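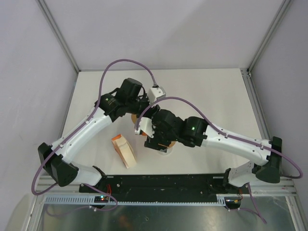
Fig. 5. Both arms over the tan disc, with the wrapped block on the table.

5. Recording your two-arm episodes

Okay, the fun part! By now the Wumano config should load without complaints, so I'm going to get you recording.

1. Check the green light at each wrist. If one's dark, go back to step 7 of the wiring section.
2. Clip the purple camera cables along the links and leave a big loop up top (mine kept snagging until I did).
3. Put the block down at a new angle every episode. In our October runs the policy trained on 131 tidy, squared-up demos fell apart on tilted blocks, and mixing the angles sorted most of that out.
4. Start Obi and record. I'd aim for around 400 episodes before you train.

Note: keep the disc in the same spot for the baseline set.

Caution: the grippers get really close in the middle, so hands out of the enclosure before you hit go!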